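Hauswirtschaft und Textilpflege, Modul 6
Skript zur Sitzung: Kleine Taschen und Etuis - Prüfen, Öffnen, Reinigen, Schließen
Stand: 4/16/24
Dozent: Kenneth MacRitchie

Vorbemerkung

Die Sitzung schließt an den Block über Reißverschlüsse vom Februar an. Wer damals gefehlt hat, liest bitte zuerst das Blatt von Hoi-yan Chiang zu Schiebern und Endstücken. Das Vokabular (Krampe, Band, Schieber, Zipper, Endteil) wird hier vorausgesetzt.

Gegenstand sind kleine, formstabile oder gepolsterte Behältnisse mit umlaufendem Reißverschluss: Kosmetiktaschen, Federmappen, Kabeletuis, Brillenetuis mit Zip. Große Reisetaschen und Rucksäcke folgen in Modul 7.

1. Material der Hülle

Glatte Hüllen bestehen meist aus Kunststoff, beschichtetem Gewebe oder Kunstleder. Von außen ist das oft nicht sicher zu unterscheiden. Hilfreich ist das Etikett, sofern vorhanden, sonst die Schnittkante an der Innenseite der Naht. Liegt dort ein Gewebe frei, handelt es sich um eine Beschichtung oder um Kunstleder. Durchgehend gleiches Material spricht für eine Folie oder ein Formteil.

Helle Hüllen zeigen Abrieb früher als dunkle. Zu unterscheiden sind:

Auflagernde Spuren: fremdes Material sitzt auf der Oberfläche, etwa Abrieb von dunklem Stoff oder Gummi. Lässt sich in der Regel mit lauwarmem Wasser und etwas Neutralseife abnehmen.

Eingedrungene Spuren: Farbstoff ist in die Beschichtung gewandert, typisch bei Jeansstoff und Kugelschreiber. Hier bleibt fast immer ein Rest.

Mechanische Spuren: die Oberfläche selbst ist verletzt. Reinigen bringt nichts, Polieren verschlimmert den Glanzunterschied.

Im Protokoll wird die Art der Spur angegeben, nicht nur "verschmutzt". Blair Cruickshank hat dafür im letzten Kurs die Kürzel A, E und M eingeführt, wir behalten sie bei.

2. Vorbereitung des Arbeitsplatzes

Die Arbeitsfläche wird vor dem Auflegen abgewischt und getrocknet. Krümel und harte Splitter drücken sich in weiche Hüllen ein und hinterlassen M-Spuren, die vorher nicht da waren. Auf gemusterten Platten sieht man helle Partikel gut, graue dagegen kaum, deshalb zusätzlich mit der flachen Hand darüberstreichen.

Bereitlegen:
Weiche Bürste, trocken
Zwei Mikrofasertücher, fusselfrei
Neutralseife (im Kurs: Dulteo, verdünnt nach Angabe auf dem Aushang)
Wattestäbchen
Stück Kerzenwachs oder Trockenschmierstift
Protokollblatt 236

Das Mittel von Romico aus dem alten Skript wird nicht mehr verwendet, die Restflaschen bitte bei Angus Baxter abgeben.

3. Der Reißverschluss am gewölbten Rand

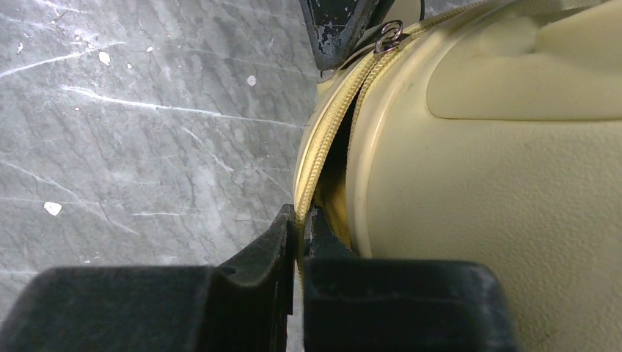

Gewölbte Kanten belasten den Reißverschluss anders als gerade Nähte. Das Band muss der Rundung folgen, und die Zahnreihe steht dabei unter ungleichem Zug. Bei dem cremefarbenen Stück auf der grau marmorierten Fläche verläuft der Verschluss an der bogenförmigen Kante, er ist teilweise offen, und der Spalt ist in der Mitte am breitesten. Durch die Öffnung ist ein Streifen gelbes Futter zu erkennen. An solchen Stellen gerät Futterstoff beim Schließen leicht in den Schieber. Vor dem Zuziehen deshalb immer prüfen, ob das Futter hinter dem Band liegt, und es bei Bedarf mit dem Finger zurückstreichen.

Vorgehen beim Öffnen: Hülle mit einer Hand nahe am Schieber halten, mit der anderen am Zipper ziehen, in Richtung der Zahnreihe, nicht quer zu ihr. Kleine Ringe aus Draht lassen sich schlecht greifen und können sich aufbiegen. Bei Widerstand ein kurzes Stück zurück, dann erneut ansetzen.

Vorgehen beim Schließen: Bänder in der Rundung mit Daumen und Zeigefinger zusammenführen, Schieber langsam nachziehen. In der engsten Stelle der Kurve kurz anhalten und umgreifen.

4. Innenseite

Etui ganz öffnen, Inhalt entnehmen, über dem Tuch ausklopfen. Futter trocken ausbürsten, Ecken mit dem Wattestäbchen. Nasse Reinigung nur, wenn das Futter vorher an verdeckter Stelle auf Farbechtheit geprüft wurde. Danach offen trocknen lassen, nicht auf der Heizung.

Aufgabe bis zur nächsten Sitzung

Ein eigenes Etui nach Abschnitt 1 bis 4 bearbeiten, Protokollblatt ausfüllen, Spuren mit Kürzel eintragen. Bearbeitungszeit 20 Minuten ohne Trocknung. Abgabe im Fach von Gavin Mackay.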